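Kerkik Tabletop Dehumidifier: Set-Up Guide
Section 4. Placing, Filling the Tray and First Run

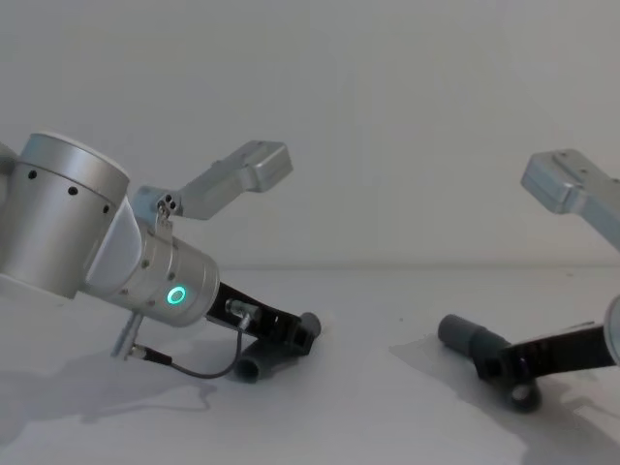 Siwan Vaughan wrote to us after the last edition to say that she had read this section twice and still put the unit in the wrong room. She wanted the part about doors moved to the top. It is now at the top.

4.1 Doors and windows

1. Pick one room. The Kerkik dries one room at a time, and a hallway with five doors off it counts as five rooms and a hallway.
2. Close the windows. Your Kerkik is a determined little machine, but it will not dry the month of November.
3. Close the door, or leave it open no wider than the power cord needs. If the cord has to go under the door, check that the door does not pinch it.

Note: Bathrooms are outside the scope of this guide. Do not use the unit in a room with a bath, a shower or any ambition of becoming a wet room.

4.2 Choosing a spot

1. Stand the unit on a level, hard surface that can hold its weight with the tray full. Carpet is allowed if you put a board down first.
2. Leave a hand's width behind the back grille and twice that above the lid. Air goes in at the back and comes out at the top. Curtains go in at the back too, given the chance.
3. Keep it away from radiators, stoves and direct sun. A warm sensor reads the room as drier than it is, and the unit will take the rest of the day off.
4. Turn the unit so the tray faces you. You will be pulling the tray out half asleep at some point, and you will want a straight path to the sink.

Caution: Do not stand the unit on top of a piano, a television, a fish tank or a stack of books. We have had letters covering all of these.

4.3 Letting it stand

If the unit has traveled on its side, stand it upright for 4 hours before plugging it in. Oil from the compressor needs time to drain back to where it belongs. If you don't know how it traveled, look at the box it came in and assume the worst.

4.4 Fitting the tray and float

1. Pull the tray straight out by the front lip. It is stiff the first time.
2. Take out the foam block, the bag with the spare filter and the leaflet in nine languages. Keep the filter.
3. Find the float. It is the white plastic paddle on the left side of the tray and it should swing freely. If it is taped down, remove the tape. All of it, including the bit underneath.
4. Slide the tray back until it clicks. A tray that is nearly in looks exactly like a tray that is in, but the red light stays on.

Note: Fitting the tray with the float still taped means the unit cannot tell when the tray is full. Your floor will be able to tell.

4.5 Filter

1. Lift the back grille from the bottom edge and swing it up.
2. Slot the filter in with the coarse side facing out. Both sides look coarse. The right one has the pull tab.
3. Lower the grille and press both corners.

The reminder light comes on after 534 hours of running. You may clean the filter sooner, and with a dog in the house you should. Rinse it under a lukewarm tap, shake it and let it dry completely before putting it back. Hold the button marked FILTER until the light goes out. Holding it without having cleaned the filter also works, as most owners discover in the first year.

4.6 Power

1. Plug the unit directly into a grounded wall outlet.
2. Do not use an extension cord or share the outlet with a heater, a kettle or anything else that makes the lights dip.
3. Wait for the beep. There is one beep. If you hear a series of them, go to Section 7.

Caution: Do not unplug the unit to switch it off. Use the button, wait for the fan to stop, and then unplug. The fan runs on for a while to clear the coil and does not respond to being stared at.

4.7 First run

1. Press POWER, then press MODE until the drop symbol is lit.
2. Set the target. For a bedroom or living room, start at 50 percent. Lower numbers are available and will mostly be noticed by your houseplants and your electric bill.
3. Leave the room and shut the door.
4. Check the tray before you go to bed. The first day in a damp room can fill it quickly, and after that things calm down.
5. Empty the tray into the sink. Do not drink the water, and don't use it in a steam iron, whatever your uncle says about it being distilled.

If the tray is still empty the next morning, the room may already be dry. Compare the number on the display with a separate humidity gauge before calling us. Two gauges will disagree by a few points. Three gauges will disagree with each other and with you, so stop at two.

4.8 Continuous drain (optional)

1. Switch off and unplug the unit.
2. Take out the tray and push out the round blank at the lower rear with your thumb. It does not go back in, so be sure.
3. Push the drain hose onto the spigot as far as the ridge. The hose is sold separately.
4. Run the hose downhill for its entire length to a floor drain or a bucket. Water has never yet been persuaded to climb over a door sill, though Meirion Phillips on our service desk takes calls about it every winter.
5. Refit the tray. The unit will not run without it, even when the tray has nothing to do.

Note: A bucket at the end of the hose has no float and no opinion about being full. Empty it on a schedule.

4.9 Before you call

Red light on: push the tray in again, harder.
Fan running, no water: check the target setting, then the temperature. Below 41 degrees the unit defrosts itself more than it dries.
Rattle: look under the lid for the second piece of shipping tape.
Gurgle: normal.
Smell of warm dust on first use: normal for the first hour. If it goes on after that, switch off, unplug and go to Section 7.

Have the serial number ready. It is on the underside, so empty the tray before you tip the unit over to read it.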